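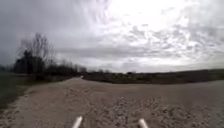

Home | Course Notes | Handouts | Reading List | Contact

Handout 4: How Water Leaves a Country Road

Welcome back, everyone. Last time we spent the whole hour on how rain gets into soil, and several of you stayed behind to ask the very sensible question of what happens when it can't get in. So today we turn to roads, and mostly to the plain unpaved kind, which make up a good deal of the mileage in any farming district and get very little attention until the mail carrier complains.

Start with the shape. A well-kept gravel road is higher in the middle than at the sides, and we call that rise the crown. Water landing on a crowned surface only has to travel half the width before it reaches the edge, so it never has time to gather much speed. Take the crown away and the water runs lengthwise instead, down the wheel tracks, carrying the fine material along with it - and once the fines are gone, the bigger stones have nothing to hold them in place. If you remember one thing from this handout for the quiz, I'd be very happy if it were that.

Next, the mix. Good surfacing gravel isn't all one size. You want stones for strength, sand to fill the gaps, and a little clay to bind everything together (think of a fruitcake, if that helps, though I admit I'm fond of fruitcake and bring it into everything). Too much clay gives you grease in a wet spring. Too little and the surface washboards by the end of summer.

Then the ditch. Students always want to talk about the road and never about the ditch, and I do understand, but a ditch that doesn't drain simply stores water right beside the base. Look for cattails, look for silt at the culvert mouth, and look for a lip of sod along the shoulder that keeps water from getting off the road at all.
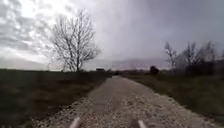
GRULTHORPE, April 2019

The worked problem for this week uses the Virnance lane, a made surface 1000 feet long with 11 culverts under it, which is more than you would expect and has to do with the springs on the uphill side. The lower 554 feet were regraded in February. Please work out:

- the drop from crown to shoulder, using the cross section on the back of your map sheet
- which culverts take water from the uphill ditch only
- where you would put one more turnout, and why there

Show your steps, even the ones you cross out. I give partial credit generously and I like to see how you were thinking. Those in the Vumard section should use the second rainfall table, as the first one has a misprint in the bottom row.

Reader comments (3)

The fruitcake thing finally made gradation click for me. Thank you!

Is the map sheet the same one from Handout 3? Mine has nothing on the back.

Got 89 on the last problem set and I still mix up the crown and the cross slope. More drawings please - the ditch ones were great.

Related handouts

Handout 3: Rain, Soil and Runoff
Handout 5: Culverts, Large and Small
Field Notes: A Walk Along Shi Creek
Glossary of Road and Ditch Terms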